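Subject: Re: [trinora-tt] Serve practice on your own, any ideas?

On Friday a list member wrote:
> My backspin serve keeps popping up high and the other guy just
> smacks it. I have a table in the garage and nobody to play with
> before the July round robin. What do you all do when you're alone?

Oh, I love this question! Solo serve practice is my favorite half hour of the week, and it did more for my game than any rubber I ever bought (and I've bought plenty, ask the folks at Arango).

The pop-up is nearly always the first bounce. You're hitting the ball too high, so let the toss drop almost to net height before you touch it, and brush under it with a loose wrist. Start without the net and just try to make the ball roll back toward you. When it does, put the net up and serve a bucket of 70, same serve, same spot. I write down how many would have bounced twice on the far side. My total since spring is 658 good ones out of 1541, which sounds awful until you see where I started! 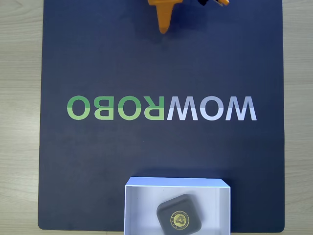
What I do each session

1. Ten slow ones, spin only, don't care where they land.
2. The bucket, short backspin to the forehand.
3. Same motion with no spin. This is the fun one, people dump it off the end all night long.

The Skillis league sheet has a spot for serve targets if you like keeping score. Mine is taped up by the light switch.

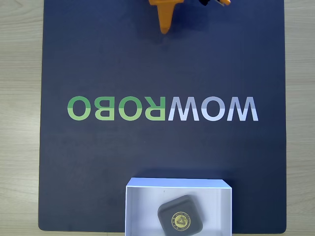

ALSO ON THE LIST

Round robin at the Zornico hall: doors at 6:30, bring your own balls for warmup. Our club rating list is up to 227 players now, wow!

Come find me there and try that serve on me, I want to see it.

--
trinora-tt mailing list
To leave, send a blank message with "unsubscribe" as the subject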